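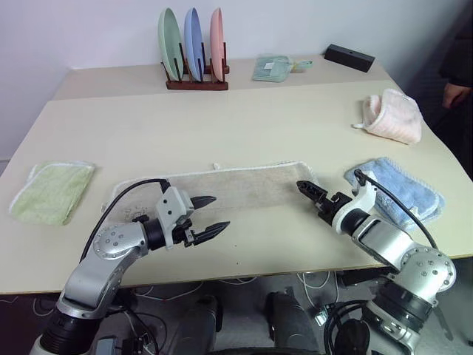

Both arms at the cream towel, left gripper open, right one nearly closed.

10 July 2022
Two-arm cell, towel table. Gripper re-zero, cable dress, head camera check.

Good long day on the cell and I want to get it all down before I forget which numbers went where.

Started with the complaint from Gintarė's last entry, that the left gripper was closing late on towel edges and the right one was fine. She had already swapped the command order in the script to rule out a software lag, so I left the script alone and went straight to the hardware. Power off at the wall, both arms parked low, then hand-moved the left fingers through their travel. Smooth until the last bit before closed, then a small gritty spot. Lint! A lovely gray felt pad of it packed in at the root of the lower finger, where the slide goes into the housing. Pulled it out with the bent tweezers, blew the rest out, wiped the slide with a dry swab. No grease. (The grease is what got us the felt pad last time, see the September pages.)

Did the right side too. Much less in there but not nothing. We should be doing this on a cycle count and not when somebody gets annoyed. The left gripper was at 4,000 cycles since its last cleaning according to the Meridine log, so I'm going to propose half that and see how it looks when we open it.

Re-zero after cleaning. Writing out the sequence because the Meridine manual has it in a strange order and I got it wrong on the first try:

1. Arm in service pose, fingers clear of the table and of the other arm.
2. Power up with fingers fully open. If they start half closed the controller takes that as open and everything after is off.
3. Close slowly in jog mode until contact, read the encoder, write it down.
4. Open, close again, read again. If the two readings differ by more than 3 counts, stop and go back to cleaning.
5. Save to the arm, then save to the cell file as well. They are two separate saves.

Left closed reading: 764, then 764 again. Beautiful. Before cleaning it was wandering all over the place. Right closed reading 348 with the offset still in, which is the same as what's taped inside the cabinet door, so I didn't touch it.

Next, cable dress. The black cable at the left wrist had been pulled too short on the Starnalico clip, and when the wrist rolled all the way in, it went tight and nudged the housing. You could feel it with a finger on the cable. Let out one clip's worth so the loop stands up higher, then rolled the wrist end to end by hand with the power off. Slack the whole way. It looks floppier than before and I'd rather have it floppy. Please don't tidy it back down!
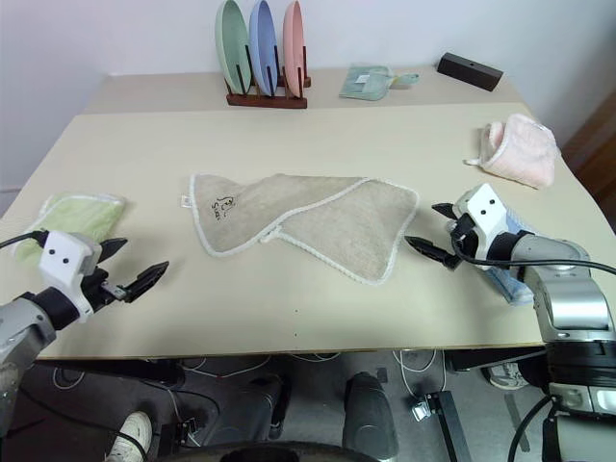
With the cables sorted I ran the reach check over the towel table. Usual layout, four towels plus the dish rack and plates at the back, since that's what the folding and rack tasks share and I didn't want to prove the reach on a bare surface and then find an elbow in the plates. Both arms in to the big towel from either side, slow, thumb on the stop. The points I cared about:

- left fingers to the left end of the towel, height good
- right lower finger down to the right edge, height good after I dropped the approach by 2 mm
- both grippers toward the middle together, the wrists keep their distance
- right wrist passing over the blue towel, fine at the new height but check it if anyone moves that towel inward

The seam between the front and rear tables is still a nuisance. The two have to be pushed tight together or the rack positions drift from one session to the next. I pushed them up, re-taught the rack corner, and put the new value in the cell file. If you bump the rear table, re-teach. It takes two minutes with the Poojary pointer and saves an afternoon.

Head camera: exposure was fine and the white trim on the towels comes up clearly against the table, which matters a lot for the edge finder. Pale towel on beige table is the hardest case we have, so I used the big one for the test on purpose. The edge finder ran 143 times over different crumples while I reshaped the towel by hand. It mistook a fold for a hem on a few of them, always where the trim crosses the middle on a diagonal. I saved those under "diagonal" in the Junatar folder. I have an idea about using the little tag as a landmark, as it sticks out at the border on most of the towels, and I'm pretty excited to try it. More on that when I have something to show.

Floor: the cables under the front edge are a mess and that one is on me. I ran the spare white ones through there when we moved the network box and never came back with the straps. Straps are in the second drawer. Whoever gets to it first, keep the power line and the camera line on separate runs, we had noise on the camera when they were bundled.

Still open
- cleaning interval, talk to Gintarė
- order two more wrist clips, same size
- strap the floor cables
- copy the left zero (764) onto the label in the cabinet door, I only did it in pencil
- the tag idea

Left gripper closes right on time now, side by side with the right one. Ran the pair open and closed together a bunch of times just to listen to them.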